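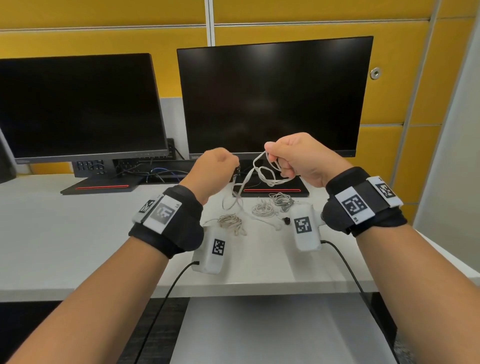
18/04/2021. Second round with the Flultetti wrist kit, the one they want us to license for the cable-handling work. The sales sheet promises hand tracking "through any everyday task," so I picked an everyday task that I expected to hurt: earphone cables on the white desk, pulled apart by hand. With both fists up over the desk and a knot of white cable between them, the markers on L5 and R5 face the head camera nicely. I'll give them that. It is also the easy pose. Knuckles up, tags up. I want to see numbers from the moments when the forearm rolls, and the sheet has none.

What I logged today: 84 short takes, all untangling. The vendor software marked 271 tracking dropouts across the lot. It fills these in by itself and draws a smooth line over the gap unless you turn that off, and the setting is three menus down under "Comfort." Suha Smadi found it, not me. With filling on, the report says zero dropouts. I don't like that at all. Anyone running the trial with default settings would sign off on it.

Hardware notes. The strap padding is fine for a session of this length. Cables are my main complaint. There is one black lead out of the bottom of each box, and both run back down past the forearms, so every reach across the desk has a tug in it. I caught myself keeping my elbows in by the end. If we are recording how people handle cable, I'd prefer that they not be handling ours at the same time. Asked Flultetti about a battery version in January and got "on the roadmap." No date.

Boxes under the wrist: they knock the desk edge whenever I go for something lying flat, the little earbuds especially. Did that enough times that I started picking from above with a bent wrist, a thing I never do otherwise. So the kit is changing the motion it is supposed to measure. Would like a second person to confirm before I put it in the review, could just be my short forearms.

Price: 2000 per pair per year, software included, calibration visit extra. Akard quoted us for plain printed tags and straps with no box and no license, and we would do the fitting ourselves. Suha thinks our own code could get most of the way there. Maybe — but she said that about the gripper mounts as well, and those took all winter.

Calibration held from start to finish, checked before take 1 and after take 84. Credit where due. Take 194 in the file list is a leftover from the first round, wrong strap tension, ignore it.

To do:
Rerun with filling off from the start.
Same task with thicker cable, then with gloves.
Ask Flultetti for raw data on forearm roll. Ask in writing this time.
Get Akard's sample straps on somebody with bigger wrists than mine.
Don't renew the trial until the second item is done — Suha has the login, so the auto-renew box is hers to uncheck.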